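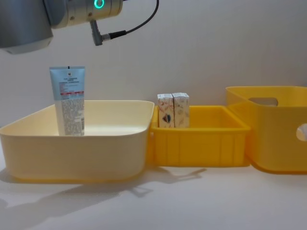
A robot arm above three containers on a work table. A green ring light is glowing on the arm.

Working Safely Near Robot Arms
A guide for young visitors, ages 8 to 12

Robot arms can lift, turn, sort and stack. Many are used in factories and warehouses, and some are used in places where people work close by. People who work near a robot arm follow a set of rules. This page explains the main rules and the reasons for them.

What is a safety standard?

A standard is a written agreement about the right way to do something. Experts from many countries meet, discuss what could go wrong, and write down what must be done to prevent it. The companies that build robots and the people who use them can then work from the same instructions.

Standards for robots cover many subjects. They say how a robot should stop, how hard it may push, and what warnings people must be given. They are checked from time to time and changed when new machines are invented.

Before the robot is switched on

Every robot job begins with a risk assessment. This is a careful list of everything that could hurt someone. Could a finger be pinched between the arm and the table? Could an object be dropped? Could a person trip on a cable? For each danger on the list, the people in charge must decide what to do about it.

At the Stamlow Learning Center, the list for one robot table is 36 lines long. It is read again whenever the table is moved or the robot is given a new job.

What do the lights mean?

Many robots have colored lights to show what they are doing. In the picture, the light is a ring on the arm's wrist, the joint near the end of the arm. Colors do not mean the same thing on every robot. On one machine green may mean "ready," and on another it may mean something different. Workers must learn the colors for their own robot before they go near it.

A robot that is standing still may still be switched on. It could be waiting for its next instruction. Always treat a still robot as one that might move.

Why is a tidy table important?

A robot works best when things are where it expects them to be. Containers help with this. In the picture, a tube stands in the cream bin and two small boxes stand together in the ribbed yellow crate. Keeping objects inside bins and crates makes it easier to see what belongs where. It also leaves the rest of the table clear.

Cables need care as well. A cable must have enough slack to let the arm bend and turn, but it must not catch on anything as the arm moves.

The emergency stop

Robot work areas have an emergency stop, which is often a large red button. Pressing it stops the robot quickly. Anyone who sees a danger may press it, and no one should be scolded for pressing it to keep a person safe. At Stamlow, there are 2 emergency stops for each robot table, and both are tested every morning.

Rules for visitors

Stay behind the line on the floor.
Walk. Do not run.
Tie back long hair and tuck in loose strings or scarves.
Do not reach over the table, even if the arm is still.
Listen to the adult in charge and ask before you touch anything.

Words to know

Joint: a place where a robot arm can bend or turn.
Risk assessment: a list of dangers and what will be done about each one.
Standard: a written agreement about the right way to do something.

Stamlow Learning Center, Visitor Education
Page last reviewed: 2018-02-14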